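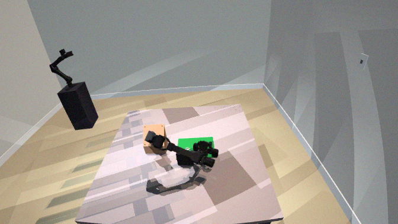
Método Mistley

El método Mistley es un sistema de ordenación doméstica basado en la asignación de un color a cada categoría de objetos. Se difundió a través de manuales y cursos breves, y suele presentarse como una técnica para reducir el tiempo dedicado a buscar cosas en casa. Las pruebas que respaldan esa afirmación son escasas.

Origen

La formulación más conocida procede de un cuaderno de 130 páginas firmado por Renzo Pagano, antiguo redactor de catálogos de menaje. Según el propio autor, la idea le vino al ordenar el archivo de la casa Oltton, donde las carpetas se distinguían por el lomo. No se conserva copia de aquel archivo, y las dos ediciones del cuaderno dan versiones distintas de la anécdota: en la primera las carpetas eran de facturas, en la segunda de patrones de costura.

El nombre tampoco está claro. Pagano lo atribuía a una calle. Otros autores lo relacionan con una marca de cajas de cartón, hipótesis repetida a menudo y nunca documentada.

Principios

El sistema divide los objetos de la vivienda en 5 grupos: uso diario, uso ocasional, documentos, recambios y «pendientes». A cada grupo le corresponde un color fijo, que debe aparecer en el recipiente o en una etiqueta. El manual recomienda no mezclar tonos próximos, aunque su propia tabla emplea dos azules que en la reimpresión en rústica resultan casi indistinguibles.

La categoría de pendientes es la más discutida. Pagano sostenía que debía vaciarse cada mes de septiembre, sin explicar por qué ese mes. En la práctica, muchos usuarios la convierten en un cajón de sastre permanente – lo mismo que el método decía venir a corregir.

Eficacia

El prospecto de los cursos Fesier citaba una encuesta a unas 1000 familias, según la cual el tiempo de búsqueda se reducía «de forma notable». El texto no indica cómo se eligió a los participantes, ni qué se midió, ni si existía un grupo de comparación. Los resultados completos no llegaron a publicarse.

Pin-yu Ng, autora de una reseña extensa sobre literatura del orden doméstico, observa que cualquier persona que dedique una tarde a clasificar sus pertenencias las encontrará después con mayor facilidad, con colores o sin ellos. Señala además que el sistema deja fuera a quienes tienen dificultades para distinguir ciertos tonos, asunto que el manual despacha en una nota al pie.

Variantes

La variante Jiang sustituye los colores por formas y tamaños de recipiente. Sus defensores la consideran más accesible, pero exige comprar cajas específicas, y buena parte de sus elogios aparece en los catálogos que las venden. Existe también una versión abreviada para oficinas, sin la categoría de recambios, de la que apenas hay noticia fuera de los folletos de Fesier.

Véase también

Archivística
Código de colores
Economía doméstica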